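Promeo Adaptive Gripper Set for Electronics Disassembly

Home / End Effectors / Two-Finger Grippers / Promeo

Overview

The Promeo set is a two-finger electric gripper with interchangeable fingertips, supplied by Mukska for research groups and recycling lines that handle small, irregular parts. It is intended for work inside computer cases, where clearances are tight and cables often cross the path of the tool.

Mukska offers Promeo as a complete kit or as a replacement for an existing gripper. Customers who are still deciding between models may request an evaluation unit before placing an order.

Comparison trials

Before adding Promeo to the catalog, Mukska compared it with two other grippers, the Chou parallel model and the Tuvorora compact model. The trials were led by Hanyu Cui, applications engineer, and were completed in June. Each gripper was mounted on the same arm and given the same tasks on used desktop towers: reaching into the drive area, handling processors and memory modules, and placing parts in a fixture tray.

Towers were laid on their sides on a slatted metal table so that the arm could work from above. The position of the case was kept the same for all three grippers, and fingertips were changed only between tasks.
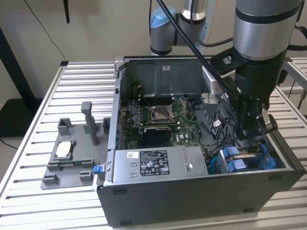 Gripper at the drive bay of an open desktop tower, with a processor and memory module in the fixture tray at left.

Reach was the main point of difference. The Chou model gave the firmest hold on flat metal parts, but its wide body limited the approach angle near the side walls of the case. The Tuvorora model entered narrow spaces easily and was the lightest of the three, although it required more frequent adjustment when moving between thick and thin parts. Promeo was selected for general use. Its linked fingers close evenly on parts of different widths, and the tips can be exchanged without removing the gripper from the arm.

The trials also showed that cable routing deserves attention during setup. A cable that is too short limits wrist rotation, while a long loop can catch on the case. Mukska recommends running the arm through its full path at low speed before the first part is handled.

Fingertip options

Standard tips – flat metal, for brackets, drive caddies and other rigid parts.
Narrow tips – for memory modules and small connectors.
Soft tips – for processors and other parts with surfaces that mark easily.

Specifications

Drive: electric, two-finger linkage
Maximum opening: 16 cm
Closing force: adjustable in 15 steps
Tip change: manual, one screw per finger
Mounting: adapter plate included, angled camera bracket optional
Recommended inspection: every 2,000 cycles

Evaluation units

Evaluation units are loaned for 14 days and include all three sets of fingertips, the adapter plate and a printed setup guide. Applicants are asked to state the model of arm and controller in use and to describe the parts to be handled. Return shipping is paid by the customer.

Units must be returned with all tips and screws. Worn tips are accepted – damage to the linkage or cable is charged at the listed repair rate.

Requests for evaluation units, and for the full trial notes on the Promeo, Chou and Tuvorora models, should be sent to the Mukska applications desk.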